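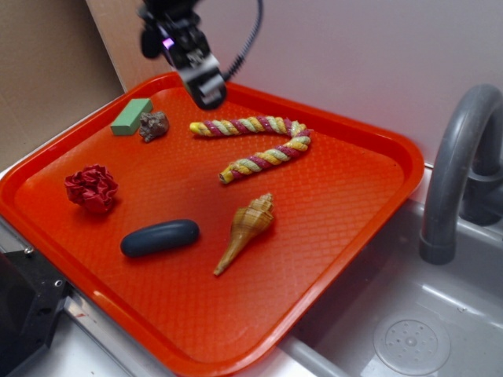

Robot demo at a makers' open day: how do I set up a picking table visitors can take part in?

Posted by Altilitz

I help run the workshop side of a community technical center. We have an open day coming up in October, on a Wednesday, from late afternoon into the evening. One of the things on the program is a robot arm picking up objects from a tray. Visitors will come through in groups of up to 20 and each group gets a short slot before moving on to the next room.

The arm and gripper are already working. The person who runs them, Sơn Lã, will be there all day, so I don't need help with the programming. What I need help with is everything else. Last year's demo used identical plastic cubes. It ran without a fault and people walked off after the second cube.

This year we want mixed objects. The tray we have is red-orange with a raised rim and a woven texture. So far I have a pale green block, a ball of crumpled red paper, a short piece of thick twisted rope, a spiral seashell, a smooth dark blue thing shaped like a capsule, and a small brown lump that looks like a rock. They go on the tray spaced out, apart from the block and the brown lump, which are nearly touching because we'd like to show a harder case.

My questions are:

Is six too many for one round?
Should visitors be allowed to place the objects themselves?
What do you say while the arm is moving? Last year there were long silences.
Is red paper on a red-orange tray asking for trouble?

Budget is small. I can buy a different tray but not much more than that.

Evell
Member, 517 posts

Six is fine. I've done this at three school open days and at one trade evening. If your slot is short, tell people at the start that the arm may not get to everything, then stop when the time is up even if there are things left on the tray. Don't speed the arm up to finish. People at the front step back when it moves fast and then they can't see.

Let visitors place objects, but only between rounds, with the arm stopped and Sơn Lã saying it's OK. Put tape on the floor where people should stand and have one person whose only job is to watch the tape. Children will reach for the shell. Bring a second shell.

On what to say: ask the group to guess which object it will drop. Ask before each pick and get them to put their hands up. With a mixed set they'll disagree about the rope, which is good for you, because someone will say it's easy and someone else will say it will slide out, and you can spend the whole move talking about where the fingers ought to close. Bent double like a hairpin, a rope has a few sensible places to grab it. Straight, it has more, but it's duller to watch. I'd keep it bent.

The paper ball gets crushed a bit more with each grip. Make a dozen before you open and swap them out when they go flat. If you want the picks to look the same for every group, you need to swap on a schedule. We did it every 60 minutes and by the end of each hour the ball was noticeably smaller, so I'd go shorter than that now.

Also print the object names on a card in large type and stand it where the back row can read it. Half the group can't see into a tray with a raised rim unless it's lower than their chins. Ours was on a table at normal height and it was too high for the younger kids. A step stool fixed it for about four of them at a time.

clusstead_dave

just get a white tray

we had a camera pointed down and showed it on a tv, worked great, got 2469 people through over the weekend

Van Damme
Moderator

Moving this to Events and Outreach.

To add to what Evell wrote. Whether the red on red-orange is a problem depends on how the arm finds things. If it picks by color, a crimson ball on a tray like that could give you misses. If it uses depth, the tray color matters less and I'd worry more about shine on the rim. Turn on the actual room lights at the actual hour and look at the tray from where the camera will be. Late afternoon in October you may have low sun for the first group and none for the last, so run it twice, once at each end.

I don't agree with "just get a white tray" as a first step. Try the one you have. If Sơn Lã sees the paper ball being missed, change the paper to blue or yellow. It costs nothing.

For the block and the lump that are close together, decide beforehand what you want to happen. If the gripper knocks the lump while going for the block, some visitors will see that as a failure. Tell them in advance that this is the difficult pair, and leave it for last. If it goes wrong you can reset the two and run it again with the same group, time permitting.

One more practical item. Find out where the emergency stop is and have two people who can reach it, so that one of them can go and eat.

Altilitz

Thanks. We'll keep the tray for now and test it at both ends of the day. I've ordered two stools and will make the card this weekend. Evell, did you number the objects on your card or only name them?

Evell
Member, 517 posts

Only names. Numbers made people think there was a fixed order.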